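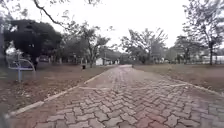

Does the new joint sand hold up better than plain sand once water gets at it? A little better so far, on trays that are too small to settle it.

Saturday, October 7, 2023

Bench notes, joint sand. We have the Prirnine bag (polymer added, costs a lot more) and the plain washed sand from Vasava. The Prirnine sheet says the joints "lock" after one misting. I don't know what lock means and the sheet doesn't say. No test method given, no tray size, no slope.

Setup same as September: clay pavers, herringbone, in the shallow trays, joints 3 mm, sand swept in and tapped down with the rubber mallet. Left 40 hours before watering. Tilted the trays and ran the hose through the flat nozzle for 13 minutes each. Caught the runoff in the buckets, dried what settled, weighed it.

Polymer tray lost less. I wouldn't lean on that. The plain tray had one paver that rocked from the start, and most of the loss seemed to come from the joint next to it. Should have pulled it and re-bedded before starting. Didn't. Total sand into the plain tray was 1676 g by the kitchen scale, which drifts when the door is open, so the last digit is decoration.

Other thing bugging me – both trays have rigid sides. A real path has a concrete edging strip if it's lucky, and people walking on it. Nothing on our bench pushes sideways. If the edge gives, I doubt any sand saves the joints, and I suspect half the complaints about sand are complaints about edges.

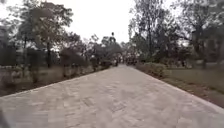
Fallico wrote back to say our hose test is too rough, that rain never hits a joint like that, and that we'd be better off with a drip bar and several days of patience. Fair about the rain. Less fair about the patience, as their own drip numbers come from a single tray and they won't say what sand was in it.

Still, the nozzle is hard to defend. I held it by hand and my arm got tired, so the second tray (polymer) probably had a gentler time. That alone could account for the gap. Clamp it next time, and swap the order.

Kirkegaard want a yes or no on ordering the polymer bags. Told them not yet. Haze on the paver faces after drying, too, faint, won't brush off. The sheet calls that "temporary." Leaving the tray by the window to see.

To do: re-bed the rocker, clamp for nozzle, borrow the proper scale, ask Prirnine for the test behind the word lock.

We use cookies to improve your experience on this site. By continuing to browse you accept our cookie policy. Accept | Manage settings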